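Kutham Automation Help: Maintenance and Setup

Gripper pads wearing unevenly on a two-arm sorting cell
Asked by Ching-wen Man, 25/03/2024

Our cell at Revdale sorts empty drinks containers. The pads on the left gripper require replacement after 300 picks, whereas those on the right remain serviceable. The grip force is set identically on both sides. Advice on the correct order of checks would be appreciated.

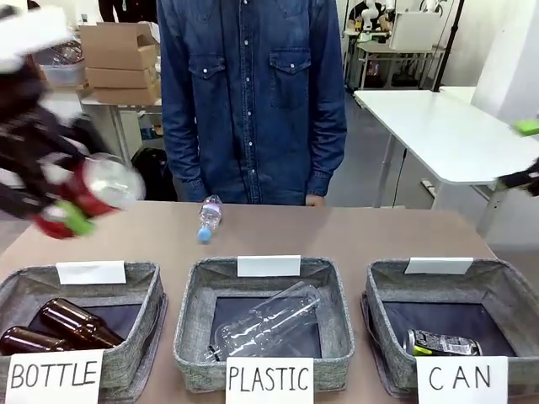
Pad wear should be assessed against the work each arm performs before any setting is altered. Please record picks per arm for one full shift. Where the left arm handles the clear plastic bottles, as it does with the one bearing a red section near its base, and must carry them over to the basket behind the PLASTIC sign, any slip during a fast swing will scuff the pad. We would also ask whether the crushed cans are lifted by the same arm, as sharp edges shorten pad life considerably.

Answer from Hsiu-ying Peng (accepted)
Reduce the swing speed by 5 per cent and repeat the count. Clean both pads with a damp lint-free cloth at the start of each shift. Solvent must not be used. Finger alignment should then be checked with the gripper closed and the arm isolated.

Answer from Chin-lung Cheung
Same fault at Oltorwood. New pads fixed it.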